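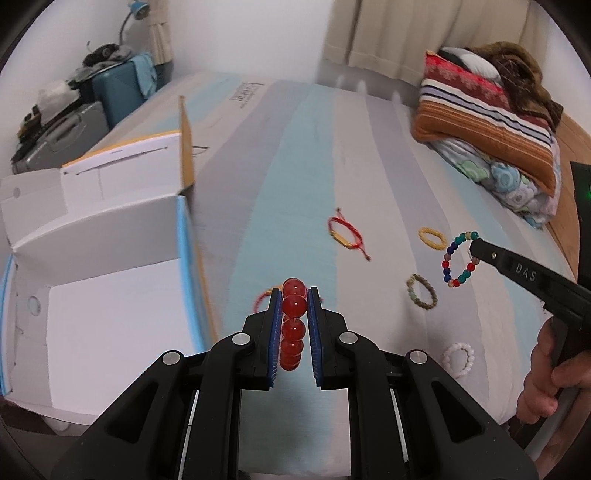

2021-01-10

Sunday. Slept until nine, porridge, then the bracelets. I had been putting them off since before Christmas and there was no reason left not to do them. It was raining and the shops in Sesdale are mostly shut anyway.

I did it on the bed. The table has the sewing machine on it and I didn't want to move the sewing machine. I left the striped sheet on and took the duvet off and put it over the banister, where it fell down the stairs twice. The stripes are not ideal for laying small things out on. The white beads nearly vanish on the pale ones. I should have used the navy towel, but it was in the wash.

The box is the white one with the blue edges that the Arum lamp came in. It has a round hole in the side that I have never liked for storage, as small things could find their way through, but it is a good stiff box and it stands open by itself. I set it on the left and worked on the right. The lid I put up towards the pillows. I read the small print on it while the kettle boiled. Bulb not included, keep away from curtains, all that.

Notes on what there is, so that I don't have to go through them again in the summer.

The big red beads. Clear enough to see light through, and very shiny. These are from the market at Retamal, the last evening, when I had already said I wasn't buying anything else. They are glass according to the woman on the stall. I have never been certain. They feel warm very quickly for glass. I wore them to two weddings and to the dentist. They are heavy on the wrist when typing, so I stopped wearing them for work and then stopped altogether. Keeping. I held them up to the window again today and still like them more than anything else in the lot.

The one with all the colours, dark blue and teal and grey and the pinkish orange ones. It was a present and I have never known what to wear it with, which is silly when it has nearly every colour in it. My sister says it goes with everything and I say that is the same as going with nothing. We have had that conversation several times. I put it on over my jumper sleeve for a bit and it looked all right. It can stay out on the hook by the mirror until the end of the month, and if I haven't worn it by then she can have it.

The red braided string with the gold charm. The charm is the little oval. I thought at first I had lost it, then found it had only turned under. The ties have gone on too long for my wrist and the ends get into soup. I could trim them, but somebody told me when I bought it that you don't cut them, you wait for the whole thing to come off by itself. I untied it in the bath two years ago, so I suppose I have spoiled that already. Keeping, not trimmed.

The thin red string. No charm, no beads. I don't know where it came from. It may have been tied round a parcel. I nearly threw it out and then couldn't. It has gone in an envelope with a question mark on the front.

The yellow one. Small, more of a ring shape than a bracelet, and it has never gone over my hand without a fight. It was sold as one size. This is for my niece, who turned 6 in the autumn and likes yellow to the point of refusing other colours. I will post it tomorrow with the book. I need to look for the padded envelope — it was on top of the fridge on Thursday.

The brownish green stones. I bought these from Troltomia, from the website, the only one of the lot that came by post. £39, and more than I had ever paid for one. The order slip was still folded up in the drawer, number 1595, with the returns section filled in and never sent. I remember now that I was going to send it back. The colour on the screen was much greener. In the hand it is more like a pond. I have got used to it and wore it all last July with the linen shirt. Keeping. Slip thrown away at last.

The white beads. The plain ones that you can't see through. My aunt's, and she had them from a friend, so there is some age on them. The elastic is not the original. I restrung them in the spring with what I had in the sewing tin and the knot is clumsy. It wants a dab of glue. I don't trust it near the sink.

That was the main of it. The rest were in the drawer in a knot with the chains and I have left the knot for another day. I did make a start on it with a pin and got one chain out, and then my neck hurt.

Lunch was cheese on toast and the end of the soup. I listened to the news and turned it off again. No change for us, stay in, see how it goes. Work has said we are at home until further notice, and I have stopped asking when that will be.

In the afternoon I looked up how to keep bracelets. There are a great many opinions. One page said to hang them and another said never hang anything on elastic, as it pulls. So the white beads will lie flat and the red ones too, to be on the safe side. String ones can hang. I had thought of buying a proper stand and looked at a few, but they are all for people with a dressing table. I have a shelf and half of that is cough medicine.

What I did in the end was cut up the brown card from the recycling to make partitions. It is only pushed in, no glue. I measured it by eye and the first piece was too long, so I bent the end over and called that a flap. The second was better. I taped over the round hole from the inside, then decided the tape looked awful and took it off again, and some of the white came away with it. I will put the heavy ones on that side. They can't get through the hole, being too big.

Changed the bed afterwards. I shook the sheet out of the window first and heard something tap on the sill, and went down in my slippers to look for it among the pots. It was a snail shell. I don't think that was from the bed.

The walk was short, up to the reservoir gate and back. Very muddy past the farm and I met only the man with the two spaniels, who crossed over. It was nearly dark by four. I posted the council tax letter on the way and wished I had finished the parcel in time to do both.

For tea I made the lentil thing, with 400 grams of tomatoes from the tin and the last of the carrots. It needs more salt than the recipe says. There is enough for tomorrow and probably for Tuesday if I do rice.

I wore the red beads while I washed up, which was stupid, and then took them off and dried them on the tea towel. They are on the windowsill in the kitchen now. The box is on the shelf with the lid under it — the lid won't go down over the partitions until I cut a bit off the top of each one. I will do that when I have found the good scissors.

To do: padded envelope, glue for the knot, ring my sister about the one with all the colours, scissors.

Still raining. Bed.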